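When Nilmini Weerasinghe began to collect examples for the Plimby project, she was told that the most difficult part would be the software. After one month she had another opinion.

"The most difficult part is the plates," she says, and laughs a little. "A cup has a handle, and a box has corners. A plate lies flat and you must get under it somehow."

Plimby is a small project of the company Trirnex. Its purpose is to teach a machine to tidy a table after a meal. For this the machine needs examples, and the examples are made by people, who hold the gripper in their hands and do the work themselves. A camera on the gripper records each movement. Weerasinghe plans the tasks and later checks the recordings, together with her colleague Tiina Kemppainen.

The first goal was 800 recordings with dishes only. Now the goal is 2,000, and the team wants to reach it before the end of August.

I asked why they work in ordinary rooms and do not build a clean test kitchen. Kemppainen answered that they did try this in the beginning.

"We had a grey table and good lamps. It was very nice for us and very bad for learning," she says. "At home people have patterns, small things, a fan, a cushion. The system must see all this many times, or it will be confused by it."

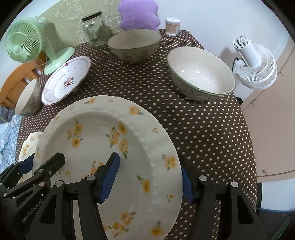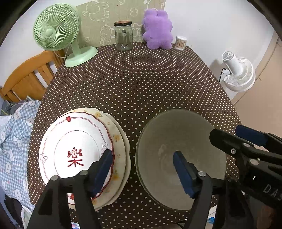 Dishes on a dotted tablecloth during the recording work for Plimby.

The recordings are short. A person takes one dish, moves it, puts it down and lets go. Weerasinghe asks people to work more slowly than they would with their own fingers, but not so slowly that it looks unnatural. She also wants them to begin from different sides.

"If everybody takes the plate from the right, the machine believes that plates have only a right side," she explains.

Not every recording is kept. From the first series she removed 300, mostly those in which the hand stopped and started again. She was sorry to do it. Kemppainen thinks she was too strict, and the 2 of them still discuss it.

"A person also hesitates," says Kemppainen. "Maybe the machine should learn this too. Nilmini does not agree with me."

Weerasinghe confirms that she does not agree. She wants to finish the plates first, and after that come spoons, which she expects to be worse.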